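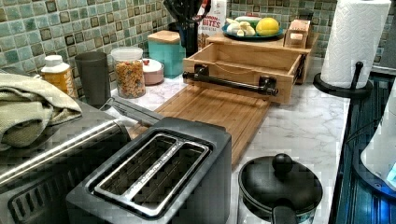

Home Kitchens, Unit 5: Countertop Layout and Daily Reset
Evening section, notes typed up after class
Instructor: Tatsuya Kinoshita

Bring the measuring tape again next time. Half of you didn't.

Picking up where we stopped. Zones. A counter has a prep zone, a heat zone, a landing zone and a parking zone. Parking = stuff that lives there and doesn't get used while you cook. Most home counters are nearly all parking. Write that down, it comes back in the homework.

Heat zone

Toaster, toaster oven, kettle, anything that gets hot on the outside. Keep them together at one end so you learn which end is hot. Kids learn it too.

Towels. Big one. A folded towel over the top of a toaster oven is a very common habit and it has to go before the oven goes on. Hook on the wall, rail on a drawer, wherever. Check the manual for your own oven for clearance on the sides and top, they don't all say the same thing. Same for cereal boxes and paper towels, move them down the counter.

Two-slice toaster: nothing above the slots. Pull it forward from under the cabinets to use it, push it back when it has cooled. Unplug, then empty the crumb tray once a week. Crumb tray is the most skipped job in the whole unit (we did a show of hands in August, not good).

Cords: behind, never across the prep area.

Prep zone

This is the board plus elbow room. Long narrow boards, the bamboo kind with a groove, can run front to back if the counter is deep enough, which leaves the sides free for appliances. Downside, the far end of the board is hard to reach and turns into parking. If that's your setup, cut on the near half and use the far half for bowls.

The groove catches juice. It also catches everything else. Brush along it, don't just wipe over. Dry the board standing on its edge. Flat on stone = damp underside.

Board slides? Damp cloth under it. Somebody asked about the rubber corners from Kornley, fine, but they need to come off for washing.

Tongs. They go in the crock, or on a spoon rest while you're cooking. Left across the counter between the oven and the board they get knocked on the floor, or you grab the wrong end. Also, if they touched raw meat they don't go back near the board untill washed. Said this in Unit 2, saying it again.

Back of the counter

The raised shelf. Good idea in general, a low wooden platform at the back gets you a second level. Rules for it:

- light things only on top
- nothing you need while the stove is on
- you should be able to lift it all off in two trips, otherwise you won't clean under it

Open trays with a pipe handle on the front, like a drawer that lost its cabinet: nice looking, easy to slide out, collects junk mail within a week. Give it one job. Snacks, or tea, or napkins. Label on the inside edge if you share the kitchen.

Plates of food left out. A lemon is fine on the counter for days. Peeled eggs, no, fridge, two hours tops at room temperature. Peeled garlic, fridge too, in a closed container. From across the kitchen these look about the same on a plate so don't guess, go look.

Utensil crock: take everything out and put back only what you used this week. Wash the crock itself, the bottom is always worse than you think. Place it near the stove but not against it.

Cereal goes in a cupboard if you have one. If it stays out, inner bag folded down and clipped, box away from the toaster end.

Surfaces

Marble look is not the same as marble. Find out which you have before you use anything acidic. Real marble etches with lemon or vinegar. Laminate and quartz put up with more, but neither likes a hot pan. When in doubt, soft cloth, warm water, drop of dish soap.

Small mosaic tile backsplash = a lot of grout. Wipe after frying, every time, takes a minute. Old toothbrush for the corners. Seal the grout if it's the type that needs it.

The 18 minute reset

1. Clear the board, wash, stand to dry.
2. Loose tools to the sink or the crock.
3. Perishables to the fridge.
4. Towels off the appliances, dirty ones to the wash.
5. Lift the back shelf items, wipe, put back.
6. Wipe counter from back to front, hot end last, once it's cool.
7. Crumb tray if it's the day for it.

Homework

Sketch your own counter from above, paper is fine. Mark the four zones. Measure the longest clear stretch you have. Mine was 38 inches after clearing, and I was suprised. Then do the reset once and time it.

Reading: the Mac Suibhne chapter on small kitchens, skip the part on islands. Sketches due Dec 6, 2025, in the box by the door or by email.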